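Pemer
Kitchen equipment / Grinding / Dry mills

Cestero 2 Dry Spice Mill
Bench-top burr mill for dried spices, seeds and pods

Availability: in stock
Supplied by: Haworth warehouse
Page revised: August 2020

Overview

The Cestero 2 is a flat-burr mill for small kitchens, spice counters and test kitchens that grind in short batches. It takes dried material only. The burrs are hardened steel and lift out without tools. The body is painted steel with a stainless hopper and a stainless catch tray.

It replaces the first Cestero, which was withdrawn in January. The hopper, lid and tray of the older mill fit the new one. The burrs do not, as the centre hole is a different shape.

Grind setting

The collar on the front has 19 click positions. Position 1 is the finest. Turn the collar towards a finer setting only while the motor is running and the hopper is empty – moving it against a full chamber will strain the thread. Coarser settings may be chosen at any time.

Suggested starting points:
Peppercorns, table grind: 7
Coriander seed: 7
Cumin seed: 5
Dried chilli, flake: 19
Dried chilli, powder: 5, after a first pass at 19

These figures apply to new burrs. Worn burrs grind coarser at the same setting.

Running time

Run the mill for no more than five minutes, then leave it for seven minutes with the lid off. A thermal cut-out stops the motor if it gets too hot. The cut-out does not reset by itself: switch off at the wall, wait, then press the grey button under the base.

Cleaning

Unplug the mill. Remove the hopper, lift out the upper burr and brush both faces with the brush supplied. Do not wash the burrs. The hopper, lid and tray may be washed by hand and must be fully dry before they go back. For strong flavours, grind a handful of dry white rice at position 7 and discard it.

In the box

Mill body with fitted burrs
Hopper and lid
Catch tray
Burr brush
Printed instructions

Spare parts

Lellex burr set, pair
Lellex hopper seal
Catch tray
Burr brush

Lellex burrs are sold in pairs and must be changed in pairs. Fitting a new upper burr to a worn lower one gives an uneven grind and is not covered by the guarantee.

Guarantee

Motor: five years. All other parts: two years. Burrs and seals are treated as wearing parts and are excluded.
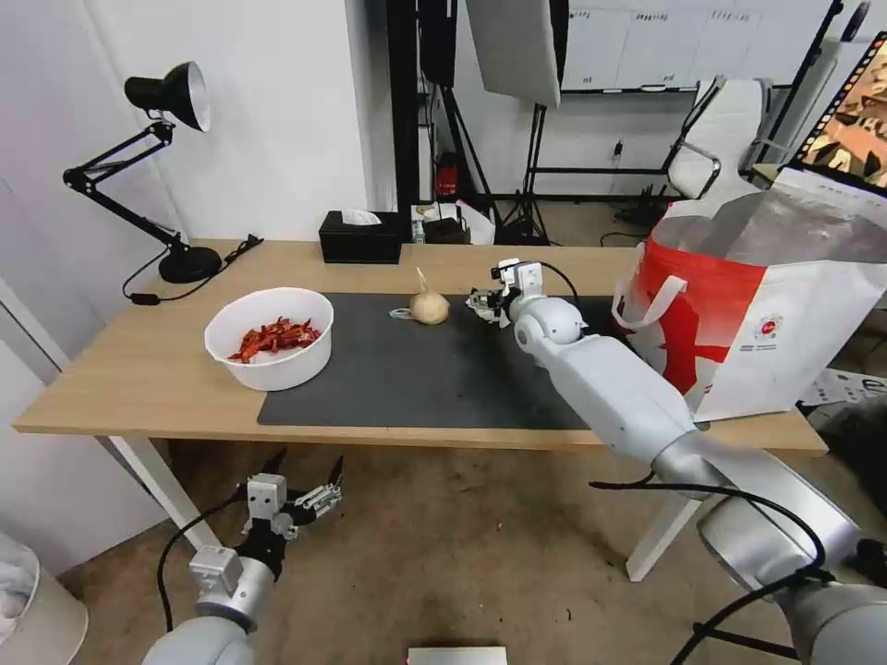
Preparing material for the hopper

The Cestero 2 accepts pieces up to the width of the hopper throat, and anything larger must be broken down first. Stems and loose seeds should be removed before weighing. Dried red chillies kept whole, as in the white bowl, need to be snapped or cut into short lengths – wrinkled pods tend to bridge across the throat and stop feeding. A whole garlic bulb is outside the range of the mill. Garlic may be ground only as dried flakes or granules, at position 7 or coarser. Oily seeds such as poppy and sesame are not suitable at any setting.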